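Sorting as a proxy for chores

Posted 31/08/2024 by Alfredo Macapagal
Filed under: manipulation, household

Bienvenido Tan asked in the comments on my dishwasher post whether I still think a machine will be unloading cutlery in ordinary kitchens by the end of the decade. I do not. My estimate has moved out by about 5 years, mostly on account of sorting.

Sorting covers a surprising share of housework. Cutlery goes into compartments, socks go into pairs, recycling goes into the right bin, and toys go back to whichever tub they came out of. On the shop floor it is returns and mixed fasteners. Colour recognition has been cheap for decades and is no longer the bottleneck. The difficulty is in the grasp, particularly when the target is touching its neighbours or sitting against a wall.

Consider a shallow bowl. The fingers need clearance on two sides of the object, and the rim takes some of that away on approach. If three items are clustered, the planner has to choose one with exposed faces, or nudge the pile and look again. Most policies I have read about do the nudge by accident. A person does it without noticing, usually while talking to someone else.

Wenceslao Pereyra keeps a spreadsheet of published pick rates, and we argued over it for most of an evening. His position is that anything above 500 picks between faults is good enough for a warehouse. I agree, for a warehouse. The Marar line at his work has a technician within earshot and a bin for rejects. My kitchen has neither, and a fault there means a fork on the floor or a glass in pieces.

Cycle time matters less than people assume. If unloading took 50 minutes overnight I would not care, provided it was quiet. I would care a great deal about 14 minutes of setup beforehand.

Cubes are the kindest possible test object: flat faces, known size, no flex. A teaspoon nested in another teaspoon is a different class of problem. 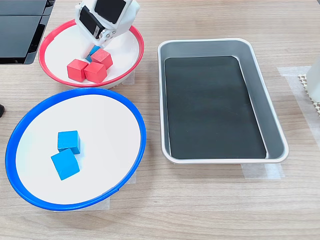
Red and blue cubes in rimmed bowls, with one blue in among the reds.

I would want to see the same task with the bowls shifted a hand's width and the lighting changed before drawing any conclusion about kitchens. Fixed positions flatter a learned policy, and cutlery baskets move around.

Thu Hà has suggested measuring recovery instead of success: drop the item on purpose and record what the arm does next. I think she is right, and I will write up a protocol in October if the Clurnlow gripper has been repaired by then.

For now the dishwasher gets unloaded by hand, forks first.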